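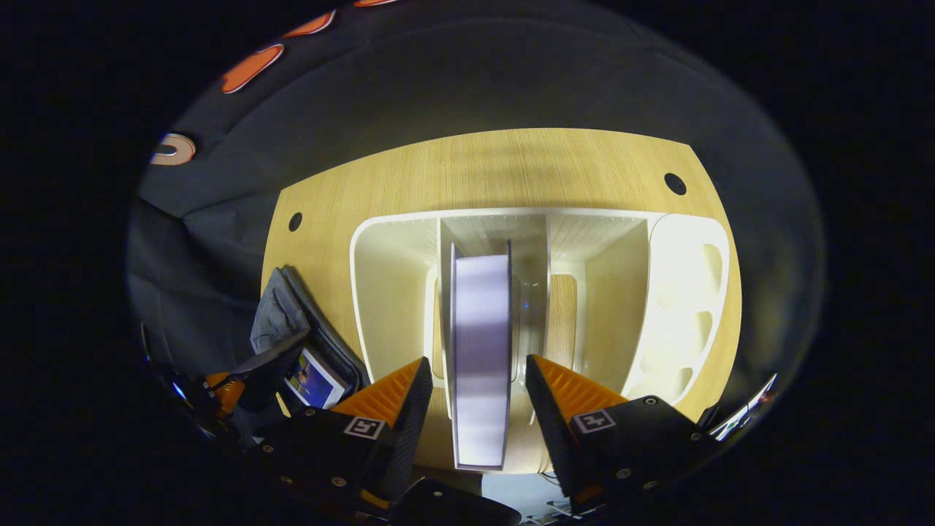

Department of Marketing and Communication, Foltberg

Figure 1. Desk with organizer and book.

4.2 Direct-mail response by format

The second mailing went to 595 business addresses drawn from the Drudano client list. Each address was assigned to one of two formats: a flat postcard, or a folded brochure in an envelope with a reply card. Addresses that had also been used in the first mailing were removed before assignment. Text, offer and return address were the same in both formats, and the two were posted on the same morning in February.

Replies were counted for 60 days. A reply was any returned card, telephone call or e-mail that quoted the mailing code. Calls without a code were logged separately and are left out of the analysis, although the Drudano office believed that several of them came from postcard recipients who had passed the card to a colleague.

The brochure drew more replies than the postcard, but the gap was smaller than in the first mailing and closed almost entirely among firms with fewer than 6 employees. In small firms the person who opens the mail is often the person who decides, and an envelope may offer little advantage there. Flores and Ezeani raised the same point in their earlier work on the Vudine campaign – the format mattered most where mail passed through a front desk.

Cost changes the picture further. The printer, Adeleke, set a minimum run of 400 for the brochure, so part of the print cost was spent on copies that were never mailed. We report cost per reply with and without these copies. When they are included, the postcard is the cheaper format in every size group.

Two limits should be noted. The client list was last checked for changes of address before the first mailing, and returned items were not sorted by format. We also had no way to tell whether a piece had been read and set aside for later. Section 4.3 takes up the follow-up calls made by Milagros Flores to firms that had not replied.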